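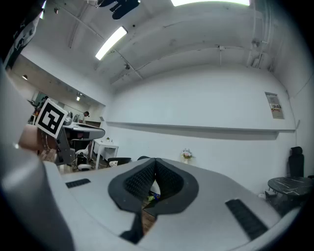
## 3. Data Collection

### 3.1 Hardware and operator setup

All demonstrations were recorded with hand-held grippers, without a robot arm in the loop. The operator holds one gripper in each hand and performs the task directly. Each gripper has a two-finger jaw and a wide-angle camera facing forward past the fingers, so that the jaw stays in a fixed region of every image. A third camera at the operator's head records a downward view of the work surface and of both grippers. We refer to the two gripper views as the left and right wrist views and to the third as the head view.

The wrist views are the only images given to the policy. The head view serves two other purposes: it supplies gripper poses through the fiducial markers carried on each device, and it is the view our reviewers use when deciding whether an episode is kept (Section 3.3).

Camera clocks are aligned at the start of each session. The operator shows a printed marker card to each camera in turn, and the recorder matches the first image in which the card is decoded against the host time. Drift over a session was small enough that we did not repeat the step unless a camera was restarted. Recording and clock alignment are handled by Plorer, our in-house logging program. Pose tracking is run afterward, offline, and its output is written next to the raw streams without replacing them.

### 3.2 Tasks and episode structure

We collected 519 episodes of two-handed tabletop handling. The objects are woven containers and the small household goods stored in or near them. We chose woven goods for three reasons. Their surfaces have a dense, repeating texture, which is a known source of false matches in visual odometry. Their rims and edges give slightly under load, so the final finger opening differs between grasps of the same item. Last, they are light enough to slide when touched by one finger before the other, and this makes the order of contact matter.

An episode begins with both grippers clear of the object and ends when the operator has released it and withdrawn. Between these points the operator may regrasp freely. We set no limit on the number of regrasps, and we did not ask operators to move at constant speed. Early trials with a metronome produced motion that was even but unlike the motion seen in ordinary handling, and those recordings are not part of the set.

The instruction given to the operator is a single sentence naming the object and the goal, such as "turn the tissue box so that the open side faces you." The sentence is stored with the episode as its language label. Operators were told to use one gripper to steady the object whenever the other was pulling or inserting, but the choice of hand was left to them.
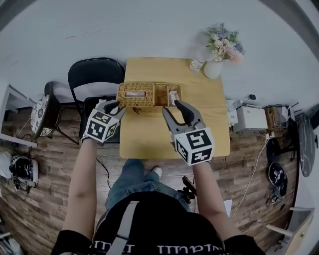 Object position was varied between episodes by hand. We did not use a printed grid. Instead, the operator was asked to place the object somewhere it had not been in the previous episode, and to change its heading at the same time. Items not involved in the task were left where they stood. Background clutter therefore changes slowly over a session and more sharply between sessions, and we split training and validation data by session for this reason. A split by episode would place nearly identical backgrounds on both sides and give a validation error that is too low.

### 3.3 Review and rejection

Every episode was reviewed by one of two annotators (N. Moussa and S. Saengthong), neither of whom had operated the grippers in that session. An episode was rejected if any of the following held:

- pose tracking was lost on either gripper for more than 35 consecutive images;
- the operator's fingers touched the object directly;
- the stored instruction did not match the action performed;
- one of the three streams was missing or ended early.

After review, 342 episodes remained. Loss of tracking was the most frequent cause of rejection. It occurred mainly when the operator rolled a gripper so far that its markers turned away from the head camera, and also when one forearm passed over the other device. We kept episodes with shorter losses and filled the missing poses by interpolation, flagging the affected images so that they can be masked during training.

A further 40 episodes were reviewed by both annotators to check agreement. Disagreements were settled by E. Riihimäki, and the rejection rules were reworded once as a result. The earlier wording counted any touch by the operator, including a touch on the table, and had caused usable episodes to be dropped. These were restored before the final count.

Figure 3 gives a wrist view from the set with a basket between the two fingers.
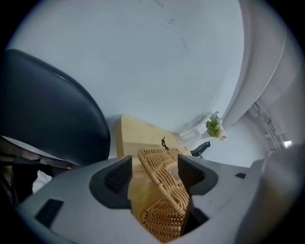

### 3.4 Preprocessing

Wrist images are cropped to a central square and reduced in size before training. We do not remove lens distortion. The policy is trained and run with the same lens, and correcting the image would discard part of the wide field that shows the surroundings of the object. Finger opening is scaled to the unit interval separately for each device, using one full open and close motion recorded at the start of the session.

Actions are expressed as relative poses in the coordinate system of the gripper at the current time step. The relative pose between the two grippers is added to the observation.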